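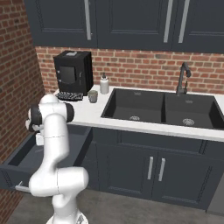 Wohnungsübergabe im Neubau: So bereiten Sie den Termin vor

Die Iltelmont Projektentwicklung übergibt ihre Eigentumswohnungen nach einem festen Ablauf. Für den Termin sind 90 Minuten vorgesehen. Die folgenden Schritte gelten für die Bauabschnitte Lindholm und Trikari.

Schritt 1: Unterlagen zusammenstellen
Bringen Sie den Kaufvertrag, die Baubeschreibung und einen gültigen Ausweis mit. Sonderwünsche werden nur geprüft, wenn die unterzeichnete Zusatzvereinbarung vorliegt.

Schritt 2: Termin bestätigen
Die Bestätigung erfolgt schriftlich, spätestens fünf Werktage vor der Übergabe. Bevollmächtigte Personen - auch Ehepartner - benötigen eine Vollmacht im Original.

Schritt 3: Räume begehen
Beginnen Sie an der Wohnungstür und gehen Sie im Uhrzeigersinn vor. Öffnen Sie jedes Fenster einmal vollständig. Keller und Stellplatz folgen zum Schluss.

Schritt 4: Protokoll führen
Jeder Mangel wird mit Raum, Bauteil und Frist eingetragen. Beide Seiten unterschreiben auf jeder Seite. Die Zählerstände gehören in Anlage 2.

Schritt 5: Schlüssel quittieren
Die Schließanlage umfasst 138 Zylinder. Für einen verlorenen Schlüssel berechnet die Hausverwaltung Werkorance 300 Euro.

Übergaben im Abschnitt Trikari finden ab Februar statt.

Stand: 25. Dezember 2020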